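Incidencia 3615 — Demostración de la jornada de puertas abiertas: el brazo se para antes de llegar a la bandeja del horno
Estado: resuelta, pendiente de confirmar
Abierta por: Şengül Bozkurt
Equipo: brazo de la sala Zerthorpe, mano Ruddock, software Vunel

Descripción inicial

Hola a todos, y perdonad de antemano la extensión, que ya sé que me enrollo, pero prefiero contarlo todo de una vez y que no tengáis que andar preguntándome por el chat. Como sabéis, en mayo vienen las familias y los institutos a la jornada de puertas abiertas, y este año nos hacía mucha ilusión enseñar el ejercicio del desayuno: el brazo abre el horno, coge la rebanada de pan y la deja en el cuenco rojo. En los ensayos de la mañana salió bien varias veces seguidas. Por la tarde, con el primer grupo de visita ya en la sala (unos chavales encantadores, de verdad, con muchísimas preguntas), el brazo abrió la puerta, se retiró como siempre y ya no quiso saber nada más. Se quedó quieto encima de la mesa y en la consola apareció «trayectoria rechazada: margen insuficiente».

Lo que probé en el momento, por orden:

Reiniciar la secuencia desde el paso 4, que es el de la aproximación al pan. Mismo mensaje.

Volver a la posición de reposo y lanzar la secuencia entera con la puerta cerrada. Abre bien y se vuelve a parar en el mismo sitio.

Bajar la velocidad al mínimo. Nada, tarda más en llegar al mismo error.

Mientras tanto los chicos aplaudían cada vez que se abría la puerta, así que el fracaso fue bastante llevadero.

Comentario de soporte

Gracias, Şengül, da gusto recibir partes así. ¿Nos puedes decir si entre la mañana y la tarde se movió algo de la mesa, aunque fuera un poco? ¿Y si el plano de colisión que tienes cargado es el de Stanado o el genérico? El genérico considera que la puerta del horno está siempre cerrada, y con él la mano no debería pasar ni de broma. Si puedes, deja montado el ejercicio tal como estaba cuando falló y no recoloques nada hasta que lo miremos.

Respuesta de Şengül Bozkurt

El plano es el de Stanado, lo he comprobado dos veces. En cuanto a lo de mover cosas, he preguntado y sí: al mediodía se giró el horno para que el público viera mejor el interior desde las sillas. Me dicen que fue «nada, un poquito», que ya sabemos todos lo que significa. He dejado la puerta abatida del todo sobre la mesa, el pan de pie en su plato oscuro encima de la rejilla y el cuenco delante. 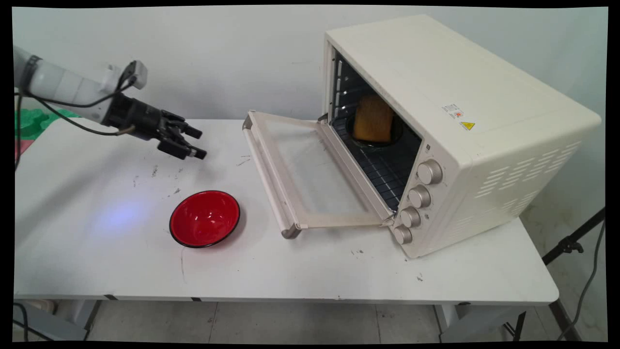 He aprovechado para medir desde el borde delantero de la mesa hasta la esquina de la puerta abierta, y me salen casi 700 milímetros. En la hoja de montaje la cifra es bastante menor, así que algo no cuadra. También he mirado los cables por si tiraban de la muñeca y no he notado nada raro al moverla a mano, pero os lo cuento por si acaso.

Comentario de soporte

Pues ahí lo tenemos, casi seguro. El plano guarda la orientación del horno además de su posición, y con el giro el planificador cree que los dedos van a rozar el marco al entrar. Hace bien en negarse, la verdad, aunque el mensaje podría ser un poco más amable y lo apuntamos como mejora.

Hay dos caminos. El primero es devolver el horno a su sitio con la plantilla. El segundo es dejarlo girado, que entendemos que para el público es mucho más agradecido, y volver a registrar los puntos de referencia: entrad en Celda, luego Objetos fijos, elegid el horno y tocad con la punta del índice las 4 esquinas que os va pidiendo el asistente. Con la puerta abierta, por favor, que si no guarda la forma equivocada. Al terminar hay que pulsar Recalcular; guardar a secas deja activo el plano antiguo.

Respuesta de Şengül Bozkurt

Hemos ido por el segundo camino. La primera vez se me olvidó lo de Recalcular (lo habíais escrito clarísimo, culpa mía) y falló igual. Repetido con calma, la secuencia se completó cinco veces seguidas a velocidad normal. En la última el pan cayó un pelín de lado en el cuenco — supongo que es cosa del punto de soltado y no del plano, pero si preferís que abra otra incidencia, la abro encantada.

He pegado cinta en la mesa marcando las patas del horno y he puesto un cartelito de «no girar, ni un poquito».

Comentario de soporte

Para lo del soltado abre otra, sí, y adjunta el registro de la última ejecución. Esta la dejamos pendiente hasta que hagáis un ensayo completo con la sala llena.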